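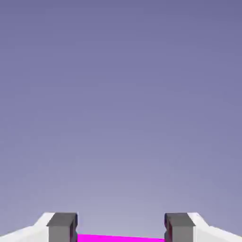

August, glaze bench, 4 pm

Third go at the Hasell blue and I think we're getting somewhere! Mixed 2,600 g dry this time so there's enough for the test tiles and the two big jugs. Sieved it twice, then let it sit while I had a cuppa (too long, it had settled like concrete and I had to dig it out with the wooden spoon again).

Cobalt is down a touch from the last batch, which came out far too navy for my liking. I've kept the Skonholm frit, but swapped in the new bag of feldspar. If the colour shifts, look there first.

Tiles 1 to 13 are dipped, numbered on the back in iron oxide and drying on the top shelf. Please don't stack anything on them – the raw glaze is very powdery and comes off on your sleeve. Tile 6 got a double dip by accident, so it's going on the bottom with a bit of old shelf under it.

Margaritis clay on the left of the rack, Lurov on the right. The Lurov body is greyer and I reckon it'll dull the blue, maybe in a nice way?

Kiln is set for a slow climb overnight with a 15 minute soak at the top. The display was reading 1,545 on the hour counter when I started it, so those elements are due for a proper look.

Still to do: wash the sieve, order more wax resist.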